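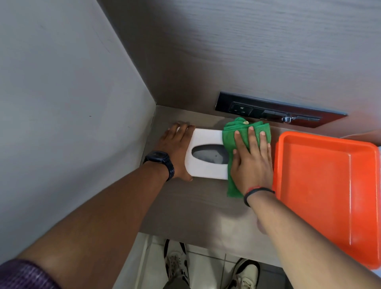
*Tissue box and green cloth, guest room at Wultutholm.*

## Water and energy

Skurkar opened the hotel laundry at Wultutholm to trade visitors in March. I joined the 10.30 group, led by the plant manager, Arturo Bellini. The building is a former cold store, and the old floor drains were kept, which fixed the position of the wash line.

The site handles flat linen only: sheets, duvet covers, pillowcases and bath towels. Intake on a normal day is 1,000 kg, and 878 kg had been booked in for the day of the visit. Loads are sorted by hand at the receiving bench, then weighed. Stained pieces go to a separate cage for a second wash.

The main machine is a tunnel washer with 12 compartments. Rinse water is filtered and returned to the pre-wash. Bellini said the reuse tank had been the hardest part to get right, mainly on account of towel lint blocking the strainer. It is now cleaned at each shift change.

The ironer runs on gas at 187 °C. Feed speed is set by the moisture left after pressing, so a poor press shows up as a slower ironer. I asked about switching to electric heating. The present supply to the site would not carry it, and the quote for a new one is under review.

## Folding and dispatch

Sheets are folded by machine, towels by hand. Stacks are wrapped in cotton covers, which come back with the dirty linen. Tracking is done with Vinden tags sewn into the hem. Losses were not given.

## Guest rooms

The tour ended in the hotel itself, where the linen is used. Beds are made up in white throughout, as dyed stock had faded unevenly. Cleaning cloths are washed on their own programme, without softener.
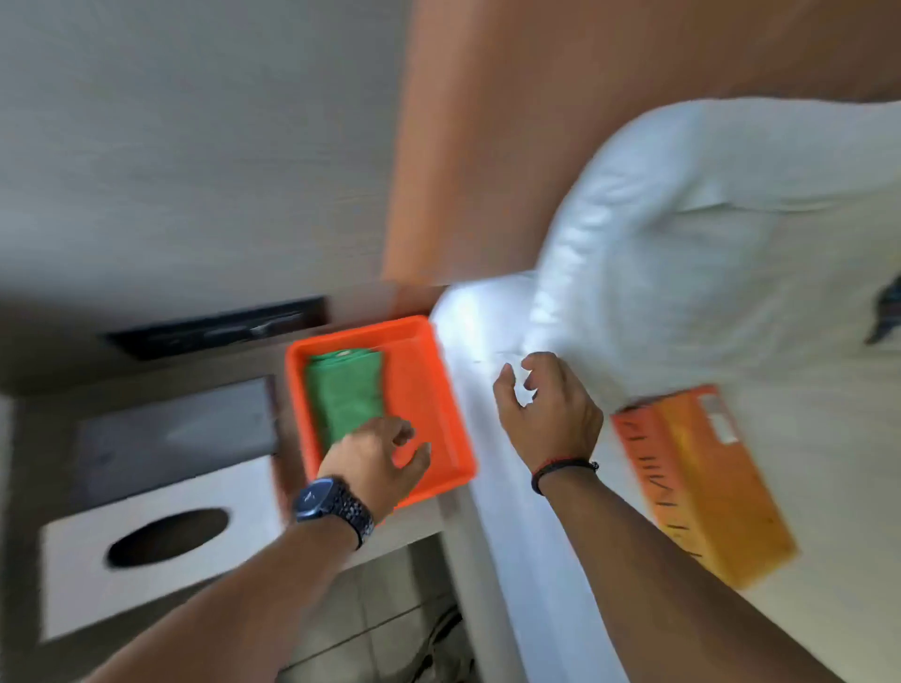 ## Points to follow up

- Strainer mesh size on the reuse tank. Ours at Aquino clogs in the same way.
- Whether the hem tags survive the ironer for the full life of a sheet.
- Weight limit on the wheeled cages. The ramp to the loading bay looked steep for a full one.
- Parking is behind the boiler house. The sign at the gate points the wrong way.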